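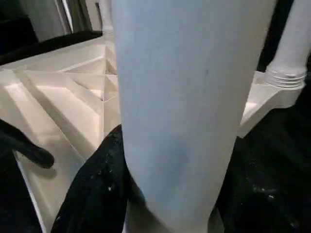 I've been going to Raleo home games for nine seasons now, and I'd like to make a case for the draw. The plain old one-one draw, where everybody shakes hands and goes off to find their car.

The Jandari League wants to settle every tied game with a penalty shootout starting next fall. Win it and you get an extra point. I get why people like the idea (shootouts are exciting, I yell as loud as anyone), but I think it's a bad fit for a league like ours.

Take our game at Mustonen in October. We were down a man before halftime, it rained sideways, and our kids hung on for a point like it was a cup final. There were maybe more umbrellas than people in the stand, and I still loved every minute of it! Now stick a shootout on the end. Mustonen win it, they dance around, and the thing our guys worked so hard for feels like a loss on the bus ride home.

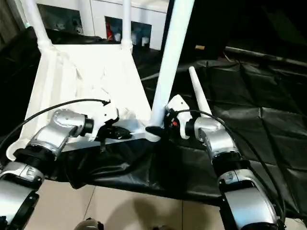

The white plastic frame, gripped at its lower rim.

And I worry about what it does to the second half. If you're the weaker side with a great goalkeeper, why would you ever cross midfield? You'd park everybody in the box and wait for the kicks. We have one of those goalkeepers, by the way, so I'm arguing against my own team here.
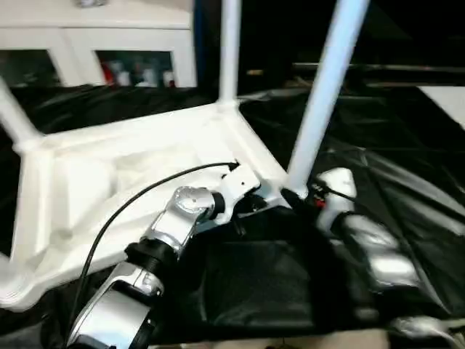 Would a shootout change the final table much?
It could, mostly in the middle, where a couple of extra points can lift a team several places.

Octavio Muñoz, who I sit next to at Skimwood Park, thinks I'm being sentimental. He says a crowd of 200 would stick around for penalties and buy another coffee. Fine, but they'd buy one for a good game too.

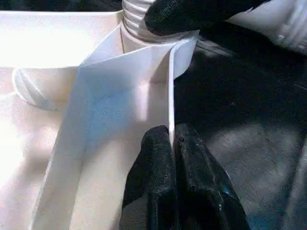 Zamfira Surdu wrote to me that she'd keep the draw but give three points for a win and nothing at all for nil-nil, "so at least somebody has to have a shot." I kind of like that one, though I'd hate it the first time we hit the post twice and came away with zero.

The clubs vote before Christmas. If yours is still undecided, go bug them about it at the next home game.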